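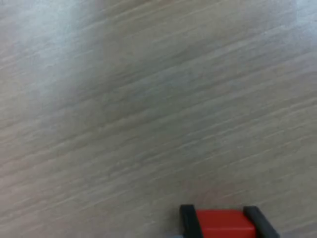 Pale surface with a linear grain.

Gunberg Film School is a private vocational school for film production in the port town of Teixeira. It offers a 2-year diploma course in camera, sound, editing and production management. Directing is not taught as a separate program; all students direct at least one short exercise. As of September 2022, 161 students were enrolled.

Course structure

The first year is common to all students and is divided into four blocks. Each block ends with a short film made under fixed limits. The first film is silent, in black and white, and shot on a single roll of 16 mm negative. The second adds sound recorded on location. The third must be cut from footage shot by another group, and the fourth is a dialogue scene with a script supplied by the school.
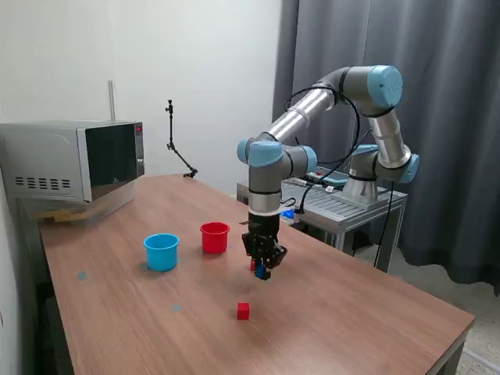

Photo: Zorkus

Second-year students choose one main craft and one minor craft. The minor craft takes up one day a week and is assessed by log book. Crews for the diploma films are assigned by the production office from a list of preferences. A student may decline one assignment per year without giving grounds.

Diploma films run between 8 and 15 minutes, including credits. Each production must deliver a locked picture, a full mix, a music and effects track, camera and sound reports, and a cost statement. Late delivery of any item lowers the grade for the whole crew — a rule carried over from the school's earlier evening courses.

Equipment and stock

The silent exercise is still shot on film. Each group receives 600 feet of negative, loaded by the students in a changing bag and logged by roll number. Short ends are returned to the store and used for camera tests. Exposed rolls are sent out weekly, and groups edit from a scan with edge numbers burned in.

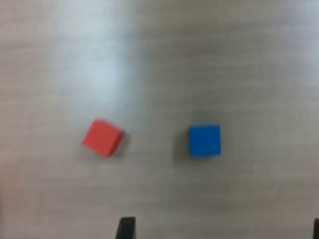

Source: Imari picture library

All later projects are shot digitally. Recording format, frame rate and file naming are set by the school and may not be changed without approval. Camera cards are copied to two drives before they are erased, and a checksum report is filed with the camera sheets. Sound is recorded at 48 kHz, 24-bit, with slate information spoken at the head of each take. Tail slates are allowed if called clearly and noted on both reports.

The editing rooms are open to second-year students at night. First-year students must book.

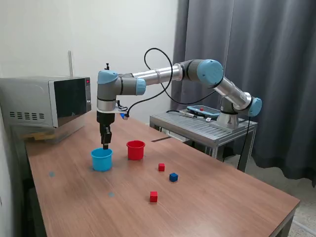 Archive

The school keeps a copy of every film completed for credit. The catalog lists 1,930 titles, of which the oldest are held on reversal film and U-matic tape. Entries give the running time, format, crew list and physical condition. Transfer of the tape holdings is done in order of condition, and the reversal originals are stored in vented cans at low humidity.

Access is by written request. Copies for festival use require the consent of the director and producer of record; music rights remain the responsibility of the applicant.

Admission

Applications close in March. Applicants submit a sequence of ten still photographs without captions, a written account of one working day in any trade, and a short sound recording. No prior film work is required, and finished films are not viewed at this stage.

See also

Film education
Camera report
Short end
Music and effects track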